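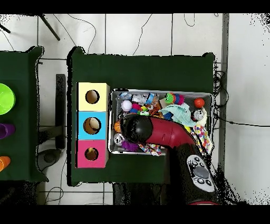 Can a robot arm put away a child's toys?
At the Zerkusley open day in June, one did so for much of the afternoon, slowly and with mistakes, while roughly 700 visitors passed through the building.

The robotics workshop opened its doors at 10 a.m. and kept them open until early evening. Most people came for the sorting demonstration on the ground floor, where an arm with a black gripper worked over a metal bin of mixed toys. The task was to take a toy out of the bin and place it in one of three colored cubbies on the same table.

The bin had been filled with things that are hard for a machine to pick up. There were balls, plush toys and pieces of cloth, many of them lying on top of one another. A baseball keeps its shape when it is gripped. A cloth does not, and it tends to bring its neighbors along.

"People expect the ball to be the hard one because it rolls," said Zohreh Ghasemi, who leads the manipulation group at Zerkusley. "The cloth gives us far more trouble. You can't tell where it ends and the next thing begins."

The control software, called Skukik, picks a target in the bin and plans a path to it. An operator stands by with a stop button and steps in when the arm gets stuck. Ghasemi said the group had decided against rehearsing a fixed routine. Between runs the toys were tipped back in and stirred by hand, often by children from the audience, so each run began from a different pile.

Results were posted on a whiteboard next to the table. By closing time the arm had made 47 attempts. It placed a toy in a cubby on 17 of them. Of the failures, 16 were drops on the way up, and the rest were put down to bad grips or to the operator stopping the arm.

The round openings in the cubbies account for some of the difficulty, according to Ghasemi. A person turns a toy to fit without thinking about it. The arm has to work out the angle before it gets there, and a soft toy can sag on the way.

Some visitors were surprised by the pace. One father said his daughter could have cleared the whole bin in the time the arm needed for two toys — "if she felt like it." Others stayed through several runs and clapped when a toy went in.

Upstairs, the firm Prustarix showed a set of fingertip sensors that it hopes to sell to repair shops and small warehouses. Staff let visitors squeeze a sensor and watch the pressure reading on a screen. The company has not set a price.

Zerkusley shares its building with the Quintana technical school, whose students handled the door and answered questions at the sorting table. The school runs an evening course in machine control, and sign-up sheets for the fall term were full by mid-afternoon. A second group will be added if a teacher can be found.

The workshop plans to repeat the demonstration next year with the same cubbies and a larger bin. Ghasemi said the group would first work on cloth — one piece at a time, on a bare table, before it goes back in with the other toys.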